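Jan 9, 2020

Notebook, talk-time project, second pass over the Halness recordings.

Went back to the September meetings this morning with the intention of believing them less. The headline from the first pass was that women in the Halness meetings held the floor for a smaller share of the time than men did, and got cut off more often. I wrote that down in the autumn as if it were settled. Reading my own notes again, I don't think I had earned it.

What we have: 12 meetings, 3959 turns after the transcripts were cleaned. Before cleaning I never wrote the number down, which annoys me now. A turn is anything from "mm" to a four-minute speech on parking. Lumping those together and then taking an average is asking for trouble, and I did exactly that.

Took out every turn of one word or two. That leaves 2573. The gap in floor time barely moves, as you'd expect, short turns don't weigh much. The gap in interruptions shrinks a good deal. So a fair part of what I was calling interruption was people saying "yeah" or "right" over the end of someone's sentence. Whether that is rude, friendly or neither depends on the room, and the counting script has no opinion on it.

Flarkar (the script, for anyone picking this up later) marks an interruption whenever two voices overlap and the first one stops. It can't tell a person who was stopped from a person who had finished. I have said this before in this notebook and then gone on using the column anyway. The column is now renamed "overlap, first speaker ends". Clumsy, but it stops me reading more into it.

Chairing is the bigger worry. Eight of the meetings had a man in the chair. The chair talks more because it is the chair's job to talk. Compare chairs with chairs and members with members and I am down to numbers so small I wouldn't bet a sandwich on them. Did it all the same. Among ordinary members the floor-time gap is still there, narrower, and in two meetings it runs the other way. In both of those the item was the school crossing. Tempting to build a story on that. Not going to.

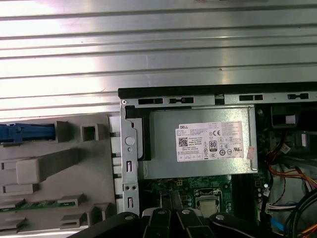
A note left in the margin of my September page, unsigned, says that I am hiding behind method: women in those meetings told us afterwards that they had been talked over, and a count of overlaps was never going to be better evidence than that. The same note asks why the men's "yeah" gets the benefit of the doubt.

Fair on the second point. I've no good answer. I treated all short overlaps as harmless because it was easy, and I should listen to a batch and sort them by ear, with someone else sorting the same batch separately so we can see if we agree. If we don't agree, the column goes.

Less sure on the first. The interviews came after people had been told what the study was looking for — my doing, it was on the consent sheet — and if you tell people you're interested in who gets talked over, they will think back and find it. That doesn't make it untrue. It does mean I can't use the interviews to prop up the counts and then use the counts to prop up the interviews, and the draft does a bit of both on its second page. Marked it for cutting.

Also reread the Echeverría write-up that everyone cites at us. Their finding is about video calls and ours are meetings round a table. On a call, two people can't really speak at once without one vanishing, so an overlap costs more. I don't see how their figure can sit next to ours in one table. Took it out of the table, left it in the text with a sentence on the difference.

Loltholm recordings: still not started. One microphone at the chair's end, so anyone at the far end is faint and will be undercounted. Need to know who sat where before running anything. If the women mostly sat at the far end we will "find" a gap whatever they said. Seating plans may exist, ask.

To do:
Pull a batch of short overlaps, mix of speakers, strip the names.
Second listener for the same batch, no talking beforehand.
Write down the turn count before cleaning this time.
Redo the chair split with floor time per item in place of per meeting.
Change the title of the draft. At present it states the result as a fact, and I'd like it to ask the question until the listening is done.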